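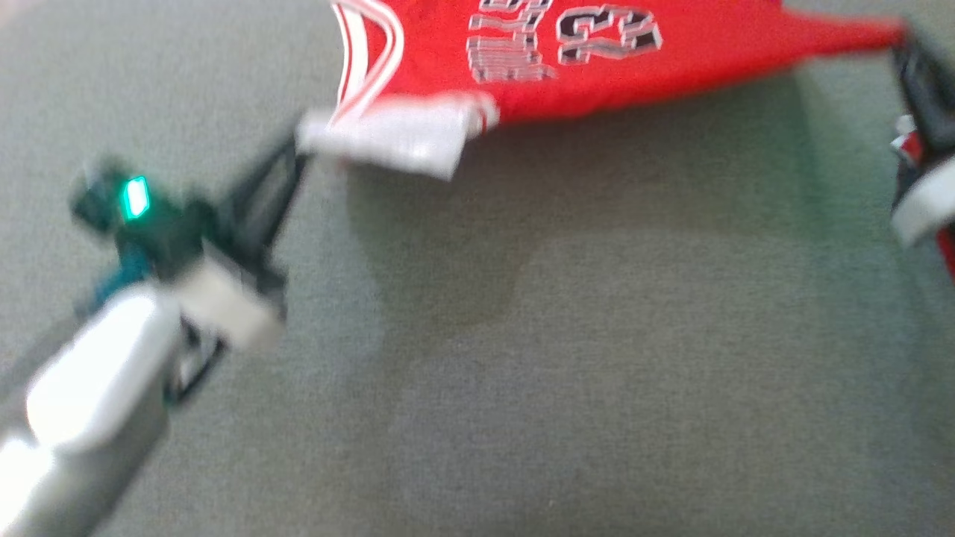

Red jersey, number 23.

Risholm Healthy Habits Programme
Progress report to the Destora Fund, July

Prepared by Anayeli Xolalpa, Programme Lead

1. Recruitment and attendance
The programme encourages adults in Risholm to keep regular sleeping hours and to take a short walk each day. By the close of the period 312 residents had enrolled, of whom 187 had completed the first block of sessions. Attendance was weakest in the Monday evening group, and its start time will be reviewed with the Nisbet Health Centre.
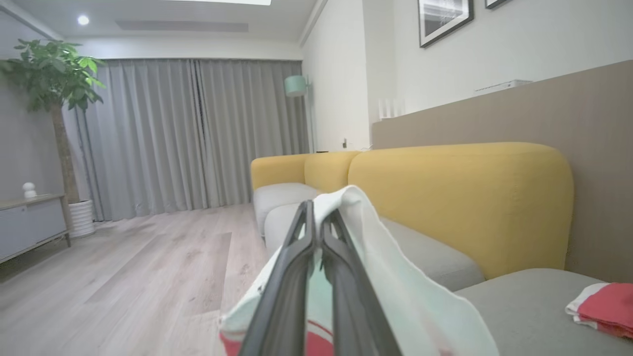
2. Sleep diaries
Diaries were issued to every participant at enrolment. Returns were satisfactory, although many entries gave bedtimes only and omitted the hour of waking. The guidance sheet now asks participants to record naps separately, including any taken on a sofa such as the one with the yellow back shown with this section. Translated copies have been requested from Stelosov and are awaited.

3. Expenditure
Printing costs exceeded the budget by £900 following the reissue of the diary. The overspend has been met from the travel line, and no additional funding is sought.

4. Actions for the next period
Confirm the revised start time for the evening group.

Issue reminder letters to participants who have missed 3 or more sessions.

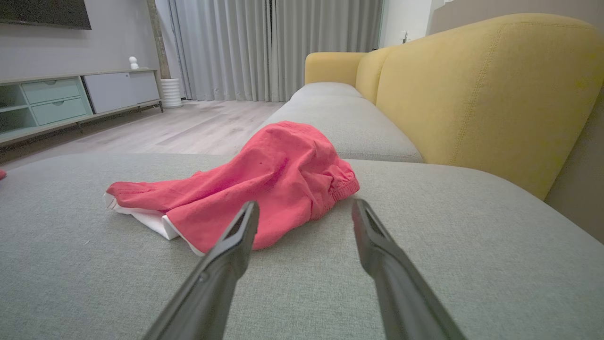

Submit the interim evaluation to the Fund, with attendance tables attached.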